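Jakeck gripper, hand-held version: build notes
July 29, 2022
Ondthorpe shared workshop, bench 2, then fabric work on the bed

Carried over from last entry
Left finger was lagging the right on closing. Stripped both linkages. The left outer joint had been done up too tight and the bush was dragging on the plate. Backed it off, thread lock on the screw, left overnight. Both sides now swing under their own weight with the drive disconnected.

Drive
Servo horn replaced with the metal one from the Bitorari kit. The plastic horn had rounded its splines. Pulse limits reset after the swap:
closed 616 (tips just short of touching)
open not yet set, using the old value for now
Do not command below 616. The servo stalls against the linkage and the supply drops out.

Supply is still the bench unit. Voltage dips on a fast close, so the speed cap stays in the firmware until the larger capacitor is fitted.

Linkage
Fingers are the second print, black, same geometry as the first but with thicker webs between the pivots. No cracks found after 30 cycles on the bench. Slight side play at the tips remains. It comes from the upper pivots, where the holes printed oversize. Ream and bush on the next set; shimming was tried in the first print and the shims walked out.

Mounting plate is unchanged. The Gunnlaugsson drawing has the hole spacing wrong for this plate, so measure from the part and ignore the sheet.

Fabric work
Purpose is to find an approach angle for picking up a single layer by its edge. Garment spread on a sheet over a mattress. The soft backing matters: on the bench the tips skate over cloth, on a mattress they sink and the cloth comes up between them.

Procedure as it stands:
1. Spread the garment with one edge towards the operator. Leave the creases in.
2. Hold the tool with the tips nearly closed and bring it down on the near edge.
3. Press until the backing gives, open slightly, close to 616.

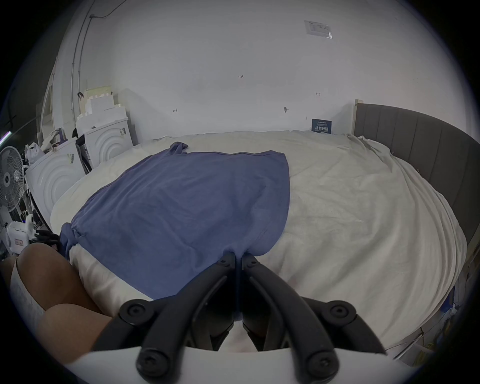 Settings to try next
Approach at 45 degrees to the surface, then upright, same garment and same edge for both. Log servo current on each close so that one layer can be told from two, or from garment plus sheet.
Rubber tips: cut from the thin sheet in the drawer, glue one pair only and keep the other pair bare for comparison.

Outstanding
Open limit.
Capacitor.
Ream upper pivots on the third print.
Correct the hole spacing on the drawing and reissue it.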